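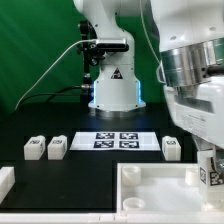

Home Backdrops Tables Clamps FAQ Contact

Green cloth and black tables: your questions
Last updated: September

Do I need a green backdrop at all?
Probably less than you've been told. If you never plan to swap the background, a grey wall does the job and costs nothing. Green is for cutting things out later, and plenty of people buy it and never cut anything out.

Is the "crease-proof" cloth crease-proof?
I've yet to meet one that is. The Vasgate came out of its packet with fold lines and kept them for a week. Steam it, hang it, weight the bottom hem. Faint folds rarely matter if the light is even. Deep ones do.

How wide should it be?
Wider than the table. Mine is 254 cm and I still run out at the left when I move the camera.

Why a black tabletop?
It doesn't pick up as much green as a white one. It does show every speck of dust, whatever the paint tin says about "low-maintenance matt".

Will white objects turn green at the edges?
They can, and shiny metal is worse. Pull the table away from the cloth before you spend money on "spill removal" software. I paid 115 for some and went back to moving the table.

Clamp and post, or a tripod?
A post fixed at the table saves floor space. It also passes on every knock the table gets. Tighten the knobs again after lunch.

What about cables?
Leave slack, but keep it off to one side. A white cable across green cloth has to be masked out by hand. Green tape is sold for this and is seldom the same green.

Comments (3)

Theresia Widmer: The Mero cloth is no better. Steamed it twice on Sunday, still creased.

Heino Krūmiņa: Disagree about grey walls. Mine looks awful.

Orysia Lysenko: How far do you pull the table out? Mine only has 12 cm to spare.

Older Newer Back to top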